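Workshop notebook, November
Oar bench, back bay

Started just after 7 with the Grernetti sculls that came back from the head race. Two of them had the collars walking down the loom again, which is what the bow seat was complaining about all through the last piece (I thought he was making excuses, sorry). The glue had let go on the underside only, so you could twist the sleeve by hand if you leaned on it. Cut both off with the heat gun on low and a lot of patience.

Cleaned up the looms with 120 and then a wipe, and stuck the new sleeves on with Ultamix. Davoud wants us to go back to the hot melt so people can shift things at a regatta without a workshop, and I see his point, but we've had more trouble with hot melt in the cold than with anything else this fall. Left it that we try one pair each way and compare after the winter mileage. Davoud, if you're reading this, your pair has the green tape.

Then the pitch. I'd been putting this off! Set each scull up in the jig with the blade flat and checked the face against the sleeve. Most were fine. One stroke side was out by 2 degrees, and that's enough to explain why whoever had it kept digging at the catch. Took it off again while the glue was still soft, turned it, checked it, went and made tea, checked it again. It stayed put.

Inboard on the whole set is now 920 millimeters short of nothing fancy, just 920 at the button, same as we ran in the spring. I know the Stergiou coaches like theirs a bit shorter for the juniors. If we want to copy them we should do it in January and leave it alone until the trials, and please no more moving buttons on the dock ten minutes before boating.

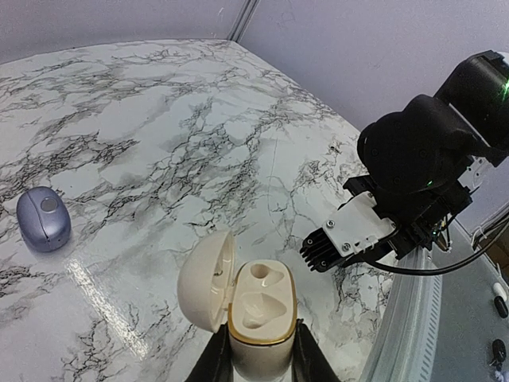 Blade tips next. The Pilness spoons are chipping along the bottom corner, all in the same spot, and I'm pretty sure it's the rack by the door, where they get dropped in point first. Filled 5 of them and left them clamped overnight with wax paper so they don't end up part of the bench like last time. They'll want a light sand and a coat of paint before they go out, and the paint we have is nearly gone, so somebody add it to the order.

Still to do: the double's stern shoes, the sticky gate on the old quad, and a pad for the bottom of that rack. I have carpet at home that would do, I'll bring it in.

Locked up late, heater off, jig left set. Don't move it.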